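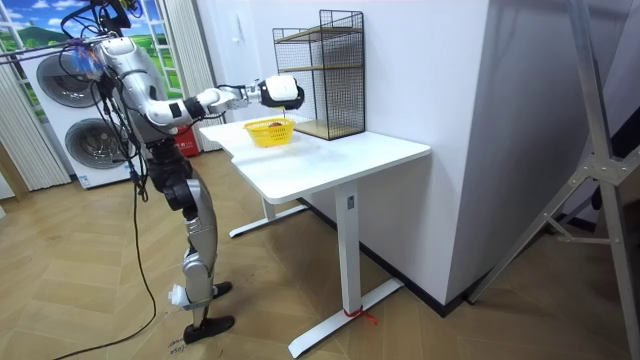
昇降デスクまわりの点検表（コメント付き）

対象：西側の部屋、白い天板の立ち作業用デスク 1台
製品の呼び名：Osero（台帳の番号は411）
記入日：9/29/19
前回の点検：2月
判定の書き方：良／注意／不良／未確認

はじめに

私は日本語が母語ではありませんので、言い方が少しおかしい所があるかもしれません。判定の欄を先に見て、そのあとコメントを読んでください。分からない文がありましたら、点検表の余白に印をつけて戻してください。書き直します。

前回の表は「良」だけが並んでいて、どこを見たのかが後から分かりませんでした。それで今回は、見た場所と触った場所をなるべく分けて書きました。

1. 天板

1-1 表面のきず、はがれ
判定：良
コメント：白い天板なので、よごれはすぐ見えます。こい色のインクの線が一本ありましたが、ぬれた布でふいたら消えました。きずではありません。

1-2 角と縁
判定：良
コメント：角は丸くなっています。手のひらで一周さわって、引っかかる所はありませんでした。

1-3 左端の一段低い部分
判定：注意
コメント：左の端は、切り欠きがあって、天板より少し低くなっています。段差は小さいですが、紙を広げて書くとき、ひじがここに落ちます。書類を置くときは段をまたがないように置いてください。段のすみには消しゴムのかすがたまりやすいので、掃除の表にもこの場所を加えてほしいです。

1-4 天板の上の物
判定：良
コメント：黄色い丸いかごが一つ、天板のまん中あたりにあります。小さい物入れとして、この位置のままで問題ありません。端から離れているので、デスクを上下させても落ちにくいです。

2. 黄色いかご

2-1 割れ、欠け
判定：良
コメント：プラスチックのかごです。側面は格子の模様で穴があいています。穴と穴の間の細い所がいちばん弱いと思いますので、指で軽く押して一周たしかめました。白くなった所もありません。

2-2 中に入れる物
判定：注意
コメント：穴があるので、クリップや押しピンのように細い物は側面から出ることがあります。押しピンは入れないでください。ピンは引き出しのふた付きの箱（Getonの箱）に入れる決まりです。

2-3 洗い方
判定：未確認
コメント：前の表に「月に一度洗う」とありますが、洗った記録が見つかりませんでした。洗った人は、次から余白に日にちを書いてください。

3. 脚と足の部分

3-1 手前の脚の柱
判定：良
コメント：白い柱です。両手で持って横に軽く押しました。ゆるみの音はありません。

3-2 T字形の足（手前、奥）
判定：良
コメント：手前の足も奥の足も、床に平らについています。紙を一枚、足の下に入れてみましたが、すき間に入りませんでした。足は長いので、横を通る人はつま先に気をつけてください。

3-3 柱の上のほうの小さい黒い部分
判定：未確認
コメント：手前の柱の上のほうに、小さくて黒い部分があります。ラベルなのか、ボタンなのか、私は判断できませんでした。説明書（Wanyamaのファイル）を見てから記入します。それまでは押さないでください。

3-4 手前の脚の下の赤いひも
判定：注意
コメント：柱と足が合う所に、赤いひも（リボンかもしれません）が結んであります。余った端が床の上に出ています。踏んだり、いすの車輪に巻きこんだりする心配があります。目印として必要なら、結び目は残して、端だけ短く切るのがよいと思います。必要かどうかを知っている方は、次の点検までに教えてください。私は勝手に取りませんでした。

4. 高さと動き

4-1 高さの変更
判定：良
コメント：いちばん低い所からいちばん高い所まで一回動かしました。途中で止まりませんでした。音は前回の記録と同じくらいの「低い音」です。

4-2 水平
判定：良
コメント：水平器を天板の右、中央、左に置きました。左は一段低い所を避けて置いてください。低い所に置くと、比べる意味がなくなります。

4-3 上の物を置いたままの昇降
判定：注意
コメント：かごは置いたままでもよいですが、飲み物は必ず下ろしてください。前の記録に、コップがたおれたと書いてありました。

5. 床と通路

5-1 床板
判定：良
コメント：木目調の床です。デスクの足のまわりに、引きずったあとはありませんでした。デスクを動かすときは二人で持ち上げます。引きずるのは禁止です。

5-2 床の上の黒いケーブル
判定：注意
コメント：デスクの左の側に、黒いケーブルが何本か床までたれて、輪になっています。デスクの左から後ろへまわるときに足がかかりそうな場所です。通る人は右の側から回ってください。ケーブルを寄せるときは、引っぱらないで、輪を手で持って移します。

5-3 通路の幅
判定：良
コメント：右の側の通路は、いちばんせまい所で74センチありました。荷物を両手で持って通るには少しせまいですが、一人で歩くには十分です。

6. 掃除の用品

6-1 布とスプレー
判定：良
コメント：天板をふく布は、Narnusikの袋に入っています。残りは5枚です。アルコールの強いスプレーは天板に使わないでください。中性洗剤をうすめた水でよいです。

6-2 補充の注文
判定：未確認
コメント：用品の注文番号は454と聞きましたが、注文の紙では数字がうすくて読めません。たしかめてから注文してください。

対応が必要なもの（まとめて書き写し）

1-3 段のすみを掃除の表に加える
2-2 押しピンをかごに入れない（張り紙を作る）
2-3 かごを洗った日を記録する
3-3 黒い部分を説明書で調べる
3-4 赤いひもの端を切ってよいか決める
4-3 飲み物を下ろす決まりを張り紙に入れる
5-2 左の側のケーブルを壁のほうへ寄せる
6-2 注文番号の確認

コメントの追記

3-4について：「切る」と書きましたが、床に出ないように柱に一回巻いて、端を中に入れる方法もあります。ほどけないなら、そのほうが簡単です。

5-2について：右の側から回る決まりは、寄せる作業が終わるまでのものです。終わったら、この行に線を引いて消してください。

1-1について：布でふいたあと、かわいた布でもう一度ふきました。水が縁の下に残ると、天板がいたむかもしれません。急いでいるときも、縁の下は指でさわって見てください。

記入した表は、説明書と同じ棚の下の段に入れます。前回の表の上に重ねてください。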